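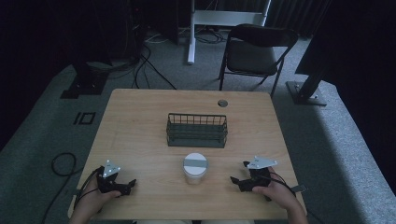 The light wood table, with gray carpet underneath.

Indoor humidity and solid wood tops: notes for the heating season

The December readings from the Stillcombe reading room are in, and they follow the usual pattern for a heated building in cold weather. Relative humidity fell steadily through the first half of the month and stayed low after the boilers went to full output. Members who keep solid wood furniture in similar rooms should expect movement across the grain between now and spring.

Wood gains and loses moisture until it reaches balance with the air around it. As it dries it shrinks, mostly across the width of the board and very little along its length. A wide top fixed rigidly to its base has no room to move, and the stress goes into the glue lines or the board itself. Splits usually start at the ends, where end grain gives up moisture fastest.

The long table at Plasham is a useful case. It dates from 1882 and was refastened at some later point with screws driven straight through the rails. Eamon McGrath inspected it last winter and found an end split 83 mm long. He removed the fixed screws, cut slots in the rails, and refitted the top with washers so that it can slide. The split was left unfilled. Filler put in during the dry season is squeezed when the board swells again, and it can make the damage worse.

For tops still in good condition, the following applies:

Keep furniture at least 1000 mm from radiators and floor vents.
Check fasteners twice a year, once in the heating season and once in late summer. Screws in slotted holes should be snug but still able to move.
Finish both faces of a new top with the same number of coats. A top sealed on one side only will cup.
Place a hygrometer at table height, away from outside walls. Readings taken near the ceiling are of little use.

Portable humidifiers are acceptable in small rooms if the output is kept moderate. Watch for condensation on window glass - it means the setting is too high for the outdoor temperature.

The Bayram and Prarnine rooms have not yet sent in their logs. Both are asked to do so before the next issue, with readings at 4 hour intervals if the logger allows it.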